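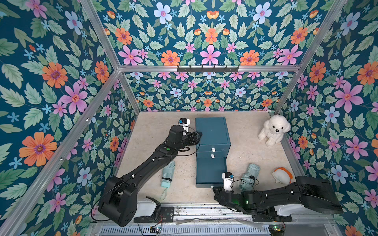

Plistora two-arm tidying kit: evaluation thread

Tuva Engström
Our department has had the Plistora kit on trial since April. The task under review is household storage: a teal drawer cabinet, two folded umbrellas and soft toys left on the floor. The quotation stands at 1616 euros, with wrist cameras included. I consider the price fair.

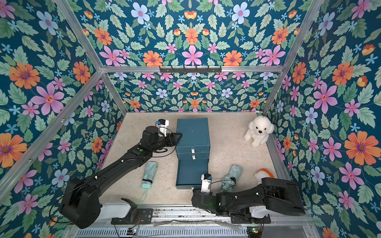

The supplied manual is less satisfactory. It runs to 314 pages and treats calibration only in section 8 – members should read that section first.

Orar
I must disagree on price. The support contract adds 488 euros a year and ought to be included in any comparison.

Tuva Engström
The contract is optional, and we have declined it. Folded fabric remains our main interest, and two compact umbrellas side by side in a bin are a fair test of it.

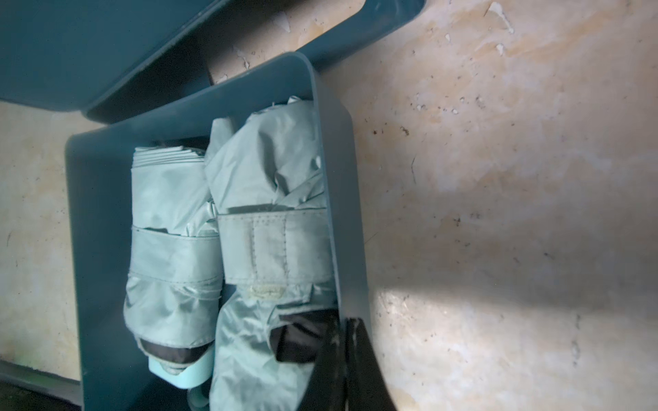 Sarkar
Without the contract, spare gripper fingers are charged separately. I would ask Skondenik for a competing offer before any order is placed.

Orar
Seconded.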